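Section 4: Assembling and Leveling the Table

Read this section all the way through before opening the hardware bags. It covers the Clandholm fixed-top table in both leg heights. If you have the drop-leaf version, go to Section 5 after step 6.

Before you start

Clear a floor space large enough to lay the top flat with room to walk on all sides. Put down a blanket or the foam sheets from the carton. Do not assemble the table on bare concrete or tile.

Leave the top in the room where it will be used for one full day before you attach anything to it. Keep it flat and out of direct sun. In August, or at any time when the house is humid, give it two days.

You will need:
The hex key from hardware bag A
A Phillips screwdriver
A spirit level
A tape measure
A soft, dry cloth
A second person for steps 9 and 10

Do not use a power driver on any part of this table. The threaded inserts are set at the factory and can be pulled out of the wood by an impact driver, even on a low setting. Damaged inserts are not covered by the Bostetti warranty.

Attaching the rails

1. Lay the top face down on the blanket. The underside has the inserts and a paper label with the batch number. Copy the batch number onto the inside cover of this manual now. Once the table is upright it is hard to read.

2. Find the two long rails and the two short rails. Each rail has a slotted edge and a plain edge. The slotted edge goes against the underside of the top.

3. Set the long rails in place first. The slots should line up with the inserts. If they are off by more than half a slot, the rail is turned end for end.

4. Put a washer and a short bolt (bag A) in each slot and turn it by hand until it just catches. Leave all of the bolts loose at this stage.

5. Set the short rails between the long rails. The ends fit into the corner blocks with a light push. If a short rail will not go in, loosen the nearest bolts on the long rails and try again. Do not hit the rail with a hammer.

6. Bolt the short rails the same way, finger tight only.

Note: The bolts sit in slots so that the top can move across its width as the seasons change. Do not add glue, extra screws or brackets between the rails and the top.

Attaching the legs

7. Stand a leg in each corner block with the two drilled faces toward the inside. Pass the long bolts (bag B) through the block and into the leg. Turn each one by hand until it stops.

8. Tighten the leg bolts with the hex key, going from one corner to the opposite corner. Give each bolt a half turn at a time until all of them are snug. Then tighten the rail bolts, starting in the middle of each long rail and working out to the ends.

Stop when the washer no longer turns under the bolt head. Past that point you are crushing wood.

Caution: The table is heavy and the legs can break if they are used as levers. Do not tip the table up onto two legs. Always lift it and turn it in the air.

9. With one person at each short end, grip the rails, not the edge of the top. Lift the table clear of the floor.

10. Turn the table over together in the same direction and set it down on all four legs at once. Agree on the direction before you lift.

Leveling

Every leg has a screw foot. Turning the foot clockwise, as seen from below, raises nothing and draws the foot into the leg. Turning it counterclockwise lengthens the leg.

11. Move the table to its final position. Screw all of the feet fully in.

12. Press down on each corner in turn. If the table rocks, lengthen the foot on the leg that lifts until the rocking stops.

13. Put the level across the middle of the top, first the long way and then the short way. Adjust the feet in pairs. For a correction along the length, turn both feet at the low end by the same amount.

14. Check for rocking again. Small changes in one direction often upset the other, so expect to repeat steps 12 and 13.

The feet can be extended by up to 20 mm. If you need more than that, use a solid shim under the foot. Do not back the foot out further, even if the thread lets you.

On carpet, level the table once, leave it for 7 days, and level it again. Thick carpet packs down under the legs and rarely does so evenly.

First wipe-down

The top leaves the factory with one coat of Luangrath hard oil, buffed and dry to the touch. There may be fine dust on it from the packing foam.

15. Wipe the whole top with the soft, dry cloth, working with the grain. Shake the cloth out and wipe again.

16. Look along the surface toward a window. Dull patches at this stage are normal and even out with use. Dents, deep scratches or lifted grain are not, and should be reported before the table goes into use.

17. Wait 4 hours after the last wipe before putting anything on the table. Wait a full day before using a tablecloth or plastic cover.

A bare top should be pale and even in tone, with no rings or dark edges.
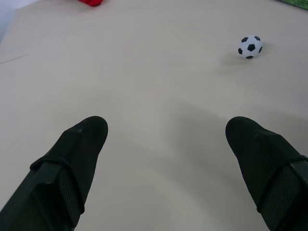 Fig. 4-3. Tabletop, pale beige finish, with a small ball on it.

The pale finish will warm slightly over the first year, most of all where it gets daylight. Anything left in one place for a long time will leave a lighter patch. Move lamps, trays and table mats now and then during the first few months. Patches that have already formed usually fade once they are uncovered.

Daily care

Wipe up spills when they happen. Water can be left for a few minutes without harm. Wine, coffee, vinegar and citrus juice should not be.

For normal cleaning, use a cloth wrung out in plain warm water, then dry the top with a second cloth. If this does not lift the dirt, use Cokitow mild soap, mixed as directed on the bottle, and rinse with plain water.

Do not use:
Scouring powder or cream
Steam cleaners
Silicone spray polish
Bleach or ammonia
Melamine sponges

Silicone polish deserves a separate warning. It soaks into the oil finish and keeps new oil from bonding, and the only way to remove it is to sand the whole top.

Place hot pans on a trivet. Cork and wood trivets are suitable. Rubber ones may mark the finish if they are left in place overnight.

Re-oiling

Oil the top when water no longer beads on it. For a kitchen table in daily use this is usually once or twice a year. A side table may go much longer.

18. Clean the top and let it dry overnight.

19. Rub lightly with the gray pad from bag C, with the grain, using even strokes from end to end. Remove the dust.

20. Put a small amount of oil on a lint-free cloth and spread it thinly over the whole top. Wait fifteen minutes and wipe off everything that has not soaked in. Oil that is left standing turns sticky and has to be rubbed back.

Warning: Cloths wet with oil can heat up and catch fire without a flame or spark. Lay used cloths flat outdoors to dry, or soak them in water and seal them in a metal can, before you throw them away. Do not leave them crumpled in a bin.

Let the top cure for two days before normal use. Keep the room aired and above 60 degrees.

After the first month

Go over the leg bolts with the hex key once the table has been in use for a month. A quarter turn on one or two of them is common. After that, check them once a year or whenever the table has been moved.

If a leg still feels loose with its bolts snug, remove the bolts and look at the corner block for cracks. A cracked block must be replaced before the table is used again. Order part 352 (corner block, single, with bolts) and give the batch number you copied in step 1.

Manual revision 4/7/24. Replaces all earlier versions of Section 4.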